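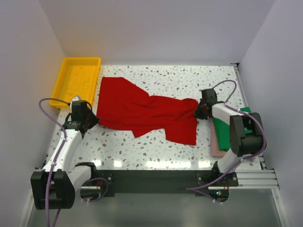

Search this site Enter keywords Go

About Potico

Potico is a contract textile testing laboratory. We measure how fabrics and finished garments change with laundering, wear and storage, and we report the results to the mills, brands and uniform suppliers that send us samples. We do not manufacture, sell or certify clothing.

The company was started by Uldis Baranauskienė, who had worked in the dye house at Pärn and wanted a lab that would turn around shrinkage results before a production run was finished. The first tests were done with two washers and a drying rack in a rented unit. Uldis still reviews the method notes for every new type of test.

What we test

Most incoming work is knitwear and fleece. Standard tests cover dimensional change after washing, seam twist, pilling, colorfastness to water and rubbing, and loss of stretch recovery. Woven goods are accepted for the same tests, except pilling, which we quote separately. We do not test leather, coated fabrics or anything with a flame-retardant finish.

Samples are conditioned before measurement. A garment that has come straight from a delivery truck will give a different length from one that has rested overnight in controlled air, and the difference can be larger than the shrinkage the client is asking about. Measurements are taken flat, without tension, between marks applied before the first wash. Each report states the wash temperature, the drying method and the number of cycles.

Color is assessed under fixed lighting by two trained readers working separately. If their grades differ by more than half a step, the sample is read again the next morning.

Capacity and turnaround

We handle around 300 samples in a typical month. October is usually the busiest, when winter uniform orders are checked. Shrinkage and seam twist results take four working days from receipt; pilling takes six. Rush work is possible for shrinkage only – please call before shipping.

Records

All results are kept in Udero, our sample database, under the number printed on the receipt label. Tested garments are held for 90 days and then sent to Gateck for fiber recycling, unless the client has asked for their return. Return shipping is charged at cost.

Sending samples

Send at least three garments of the same size and color, unwashed, with care labels attached. Deliveries are accepted at the rear entrance until 4 p.m. Include the order form inside the box – forms taped to the outside tend to get lost.

Page last updated: October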